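Premberg Residents' Association – minutes, May 5, 2020
14 shares · 2 comments

Present: Marit Tveit (chair), Ashok Mittal (notes). February minutes approved.
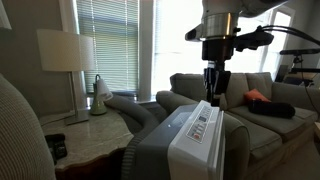
SHARED LOUNGE

The portable air conditioner stays for the summer – its hose runs toward the window. Marit will ask Netadeck for a service price.

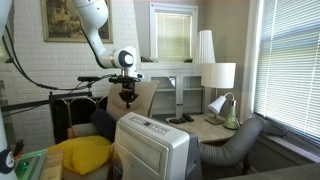 FURNITURE

The beige armchair and its yellow cushion stay by the fireplace screen. The gray sofa needs cleaning. Limit agreed: $288.
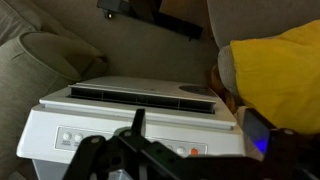
1 min read

Ashok to label the buttons on the white appliance. Closed at 6.

Comments (2)

Sternanen: Could the sofa be done first?

Mota: Fine with $288.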